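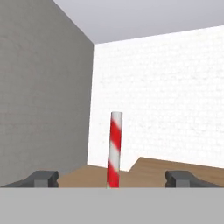
About us

Posted 26th October by Damian Jasińska

Hello, and thanks for wandering over to this page. I'm Damian, I look after the packing side at Lidach, and I got the job of writing this because I complained about the old version (it still had our previous phone number on it, and a paragraph on fax orders).

We make and pack turned rods, dowels and poles. Some are plain, plenty are painted, and if you've ever bought a striped garden marker or a shop-window pole from Irari then there's a fair chance it went through our building first. There are 53 of us, and most of us live close enough to cycle in, though in January you'd be forgiven for thinking we all owned cars.

For a long time every single pole was picked up by hand, turned over, looked at and slid into a sleeve. I did that job myself for years and I liked the people far more than I liked the job! By Thursday your wrists would be telling you all about it. On a busy day one bench would get through 700 poles, and when somebody was off sick the rest of us just had to go faster.

So we started bringing in robot arms. The first one, which everybody calls Berisha after the name on the project folder, does the lifting and placing at bench two. Before it's allowed near a new product we try the whole thing out in simulation, with one pole standing on a table and a two-fingered gripper coming in to meet it. Tall thin things are a nuisance to get hold of — they tip if you nudge them and they roll if you drop them — so I'd much sooner have that go wrong on a computer than on the bench next to me. Cyprian Kozłowski runs that side of things. He used to be on the sleeving bench as well, and he learned the software in the evenings until we had the sense to give him proper hours for it.

I won't pretend everyone was pleased. I wasn't, to begin with. We had a couple of grumpy meetings in the canteen, and the questions were the ones you'd expect: who's going, whose hours are being cut, who gets shouted at when the thing stops. What we agreed was put in writing and it's pinned up by the kettle. No one loses their post because of an arm. Anyone whose bench changes gets trained in paid time. And anybody on the floor can stop a machine without asking first and without having to fill in a form afterwards.

What has changed, then? There's less lifting, for a start. More of us do checking now, and colour matching, and sorting out the awkward orders, which still need a person with eyes and a bit of patience. Two of the sleeving team have moved into setting up the grippers, and they're good at it, I think because they know how a pole feels when it's about to slip. The bad bit is that it's a quieter room than it was. You used to be able to chat across the bench all morning, and with fewer people side by side that's gone a little. We've moved the breaks so everyone stops together, and that has helped, but I do still miss it.

The second arm is on its way, for the longer poles, under the name Kasura. It'll go through the same routine in simulation first, then a spell on the bench with one of us standing by, and then we'll all sit down and decide whether it's earning its space. If it isn't, it goes back.

If you'd like to come and have a look round, please do. Schools are welcome, so are customers, and so is anyone going through the same thing at their own place who wants a straight conversation over a cup of tea. Ring the front office and ask for me or Cyprian. Flat shoes, please, and watch the step by the paint store.

Related

Working at Lidach: hours, pay and training
Kasura: what we're planning for the long poles
How we match your colours
Visiting us and where to park

Last updated: 26 days ago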